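Straw mat on the bed – blanket over or under?

impi_e
ok so our bedroom is tiny and gets hot by the window. switched to a woven straw mat on top of the mattress, navy blanket on top of that. problem is the blanket twists up every single night. do I put it UNDER the mat in summer or just give up. Mat was 70 at the Gultcombe store, don't want to wreck it.

TRobles
Over. Always over. Under the mat you get lumps and the weave cracks along the folds.

lesia.o
disagree, thin blanket under is fine if you pull it flat first. Did that all last summer, no cracks. Thick one no.

TRobles
Lumps tho. Your back will tell you by October.

impi_e
state of it at 7 am, haven't touched anything yet 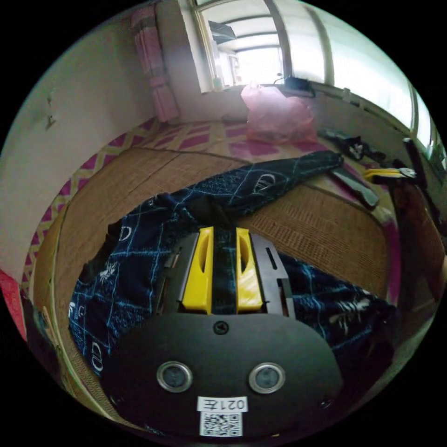 Reply 5 – esko_L
Nice print, like the leafy bits. I'd fold it in thirds longways and leave it at the foot till you need it. Takes ten seconds. Also turn the mat every couple weeks, mine faded on the window end only.

lesia.o
thirds is good. or get a smaller blanket?? 66 inches wide is plenty for one person

impi_e
there's two of us lol. not buying another one. trying the fold thing tonight

TRobles
fine but still not under

Elsa Harju
Anyone know how to wipe these mats down btw? Damp cloth or dry, mine is startng to smell a bit

esko_L
Barely damp, then stand it up by the window till its dry. Don't soak it.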